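Chapter 3
Folding: Planning a Task for Two Arms

What you will learn in this chapter
How to split a household job into steps a two-armed robot can follow
How to choose grasp points on soft items
How to keep a test log that your teammates can use

Before you start
You should have finished the gripper exercises in Chapter 2. Each team needs a laptop with the course software, a tape measure, a notebook and a plain T-shirt.

In the first two chapters the objects were rigid. A block has the same shape after you pick it up as it had before. Cloth changes shape every time it is touched, and most of the work in this chapter comes from that.

The task is taken from the Windent Cup, the schools' competition held each October in Dorton. Teams have 60 seconds to fold one T-shirt laid out on a bed. Judges give marks for the final shape and take marks off for each time a team member touches the shirt. The club at Flollanness entered with a program written by Tadeo Núñez and two other pupils, and we shall use their notes as our main case study.

Their first plan had a single step: take both sleeves and fold them in. It failed in most trials. The grippers closed at slightly different times and the shirt twisted. Their second plan had three steps, with a pause after each so that the camera could check where the edges of the cloth were. That version took about twice as long but gave a usable fold far more often.

Read the case study in Section 3.1 before you write any code. Then draw the shirt in your notebook, mark the points where each arm will take hold, and number them in order.

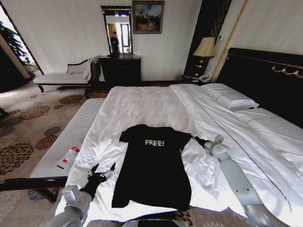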